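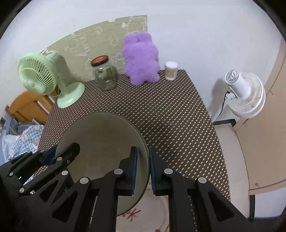 *Plate-stacking task: a disc held between the pads, tabletop items at the back.*

## What rules do you use for accepting or rejecting hand-held gripper demos in a home?

Asked by Saron Mekonnen, 4/27/25

I'm writing the operator sheet for a small collection at home. The task is table clearing and stacking, done with hand-held grippers, and the demos go into training for a two-arm setup. I have five operators and they all do it a little differently, so I want the rules on paper before we record more.

What I have so far:

- Start with both grippers open and in view of the table.
- One item per gripper at a time.
- Pads touch the item, not the plates or linkages.
- Background items stay on the table unless the task names them.
- If you drop something, stop and mark the take.

My questions:

1. Is "stop and mark" right for drops, or should operators pick the item up and carry on?
2. Do you set a maximum time per take? Mine is 25 seconds for one item and people complain that it rushes them.
3. How much should the background items move between takes? I was going to tape their positions.

The Brolach guide I started from is written for factory cells. It says a lot about fencing and lockout and very little about bedrooms and kitchens. 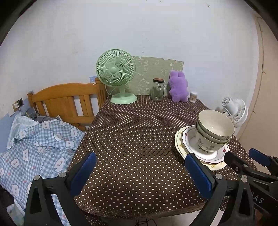

Ryota Minami replied:

Drops first. Split them into two kinds. If the item lands on the table within reach and isn't damaged, let the operator pick it up and finish, and tag the take "recovery". Those are worth keeping. If it goes on the floor or breaks, stop and discard. Your current rule throws away useful data.

On time, I would drop the limit and write a speed rule in its place. Ours reads: "Move at the speed you would use to hand the item to another person." Then review anything over twice the median for that item. A hard limit makes people snatch at plates, and you get fast approaches that the arms can't follow safely.

Don't tape the background items. Move them between takes, a hand's width or so, and swap one out every 14 takes. Log which one you swapped. If they never move, the policy can learn to use them as landmarks and then it falls apart in the next room.

Three things I would add to the sheet:

- Wipe the pads at the start of each session and check for tears. Write down when you change one.
- Keep cables off the floor where the operator stands. Trip hazards are the one part of the factory guide that carries over as is.
- No glass or thin porcelain for new operators until they have eight clean takes with something that won't break.

Also, "in view of the table" is vague. Say what the wrist camera has to see. Ours says the item and both pads at the moment of closing.

**Comments**

Saron Mekonnen: Thanks, the recovery tag makes sense. Do you tag at the time or afterward?

Ryota Minami: At the time, by voice. Whoever reviews it confirms. We tried doing it all afterward in December and missed a lot of them.

Bastien Gaillard replied:

We just use the Zurton checklist and it's fine. Keep it to one page or people won't read it. I'd leave the time limit in, otherwise you end up with someone taking two minutes over a cup.

Haruna Chiba replied:

I agree with Ryota on drops and background. One disagreement on speed: "the speed you would use to hand it to another person" came out very differently across my group. I recorded a reference take for each item and had everyone watch it before their session. That did more than any wording.

Two points that haven't come up:

Write down who can reject a take. With us the operator can reject their own, but only right away and with a reason. After that it goes to the reviewer. Before we had this, people were deleting takes that looked clumsy and were perfectly usable.

Get written permission from everyone who lives in the home, including for rooms you don't plan to record. Wide lenses pick up doors, beds, mail and screens. Have the operator walk the room first and put away anything with a name or address on it. Check again after breaks.

Date each version of the sheet and store the version number with each take. You will change the rules, and later you'll need to know which ones a take was recorded under.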